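Zamard Boards > Home & Laundry > Folding, ironing, storage

Thread: bright blue cloth, folding it on the table vs the floor??

13 replies

tealeaf_ottie
Original post

ok so. got a big piece of blue cotton for the community hall tables, off the end of a roll, and I cannot get it folded square to save my life. Doing it at the kitchen table. Every time I bring the second edge over the first one slides and I end up with a fat wedge at one end. Want it flat enough to go in the cupboard without ironing the whole lot again before the next do.

Table is plain timber. Slippery-ish. Would folding on the carpet be better or is that just going to pick up dog hair (yes it is)

magpie_lane
Reply

Towel under it. Bath towel, flat, then cloth on top. Stops the slide. Done.

gumboot_gran
Reply

Don't fold it at all, roll it. Used to do all the hall cloths this way, long cardboard tube from the fabric shop, they give them away. No creases to fight with. Folding something that size is a mug's game.

tealeaf_ottie
Reply

Cupboard isn't wide enough for a tube, I measured. Shelf is 600 mm and that's it. Otherwise yes would roll.

ferrybread
Reply

Roll it after you fold it once lengthwise then. Or twice. Then it fits.

gumboot_gran
Reply

Then you've got a fold line AND a roll, defeats the point?

ferrybread
Reply

One soft crease down the middle of a table. Who's looking. There'll be scones on it

pegs_n_lines
Reply

Going to disagree with the towel. Towel grips yes but it bunches up underneath when you pull the cloth across and then you've got a lump under your fold. I use a damp palm. Wipe the table, dry it properly, then just barely damp hands. Colour could run on a bright blue that hasnt been washed yet so test a corner first.

Has it been washed?

tealeaf_ottie
Reply

Not washed no. Straight off the roll. Was going to leave that till it gets gravy on it.

pegs_n_lines
Reply

Wash it before you fold it. It'll shrink a bit and the edges will go wonky and you'll have to re-square it anyway. Cold, by itself. The dye in those bright ones goes everywhere, I had a Rultico sheet in May that turned a whole load of tea towels the colour of a swimming pool.

magpie_lane
Reply

Agree on the wash. Still team towel. Pin it to the towel at the corners if it bunches.

tealeaf_ottie
Reply

July 23, 2026 update for anyone following. Washed, line dried, back on the table. Blue over pretty much everything, bit of bare wood at the near side so I can line the edge up with the table edge.

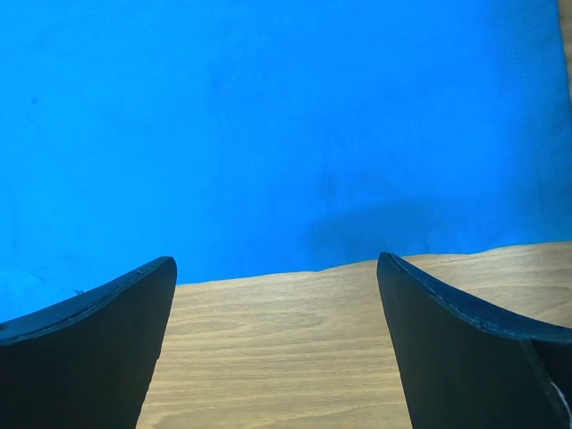

What I did, in order, copy if useful

1. Near edge first. Parallel to the table edge, leave a strip of wood showing as your straight line. Dont start from the far side, you can't see what you're doing.

2. Smooth away from yourself with flat hands. Not fingertips, fingertips drag it.

3. Weights on the near edge. I used two tins of tomatoes and a cookbook. This was the bit that fixed the sliding, no towel needed (sorry magpie)

4. Walk round and bring the far edge over to meet the near one. Walk. Leaning across the table is how I kept getting the wedge.

5. Smooth again, lift tins, tins back on top of both layers. Then fold the short way, same thing, till it's shelf width.

6. Warm iron on the folds only if you're fussy. I skipped it.

gumboot_gran
Reply

Tins is good. I'll give you tins. Still would roll.

ferrybread
Reply

How thick did it end up? mine always spring back open on the shelf and knock the napkins off

tealeaf_ottie
Reply

Thick as a phone book sort of. Tied it with a strip of the selvedge, holds fine so far. Ask me in a month

pegs_n_lines
Reply

If the strip's the same blue make sure it went through the wash too or you'll get a line on the cloth first time the cupboard gets humid. Ask how I know.

tealeaf_ottie
Reply

...it did not go through the wash. off to the laundry, back later

magpie_lane
Reply

Old white shoelace. Have a drawer of them. Also for the next one have a look at the Presia thread in Storage, people in there are doing hanging rails for tablecloths and no folding at all, could suit the hall if there's a bit of cupboard height going spare.

Thread views: 3912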